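Jurard bench arm with two-finger gripper: long-term review

Reviewed by Melina Panagiotou

Bought with our own money, or more precisely with the small grant we split with another workshop. Jurard didn't send us anything and hasn't seen this before it went up.

I put off buying a bench arm for years. Every brochure has the same payback chart in it, and every payback chart assumes the thing runs all day on the one job. We do short runs of cable testing and small assembly. Nothing in our place runs all day on the one job except the kettle.

So when Csenge Orbán put the Jurard on the equipment list last November, I asked for three quotes and a month to think. The other two were Worex, who wanted a site visit before they'd name a price, and a reseller for Clukus who named a price very quickly and then changed it. Jurard's quote was clear and came as a PDF I could read. That's a fair part of why they got the order, and I'm not sure it should have been.

The quote covered the arm, the base, the power supply and one year of software. It did not cover the gripper fingers we needed, the depth sensor, the sensor cable or the training morning. If you're budgeting for one of these, take the headline price and ask for every line that isn't in it, in writing. Ours went up 45 per cent by the time we had something that could pick up a part. None of that was hidden exactly, it was all on page 3 of a different document.

Setup took Alcides Seixas a Monday and most of the next day. The manual is decent on the mechanical side and thin on everything else. Cable routing gets half a page, and the drawing is for an older wrist.

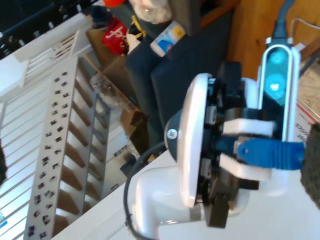
Network plugs were the job we bought it for, and they're a harder test than the sales demo. The demo used foam cubes. A plug has a boot on one end that gives when you squeeze it, and a length of cable behind it that pulls wherever it likes. Set the grip force too low and the plug swivels. Too high and you mark the boot. We settled on a number between the two after a lot of fiddling, and I'd still want a person nearby.

In our own trial, Rakiya Effiong logged 61 pick-and-insert attempts before we touched the settings again. The failures were nearly all the same fault - the plug had turned slightly in the fingers and met the socket crooked. To be fair to Jurard, it stopped and complained each time and didn't try to force its way in. Their support line suggested new fingers. At their price, of course they did.

The sensor I'm in two minds about. It helps the arm find a part that hasn't been placed neatly, but a five-dollar tray with slots in it does much the same for our work. Mieke Jansen at the other workshop disagrees with me on this and says their parts vary too much for trays. Fair enough. Price the tray first anyway.

Running costs, then. The software renewal is the one to watch, as the first-year rate is an introductory one and the organisation doing the buying tends to forget that by the second budget. I'd also set aside money for a spare set of fingers and a spare sensor cable. Jadoon sell a compatible cable for less, which we haven't tried.

Good: solid arm, sensible fault messages, a quote you can read.
Not so good: extras, thin manual, renewal pricing, fingers that cost what they cost.

Would I buy it again? At the full price, with every extra counted, I'd lease one for a season first. Jurard do offer that, but you have to ring and ask.

Rating: 3 out of 5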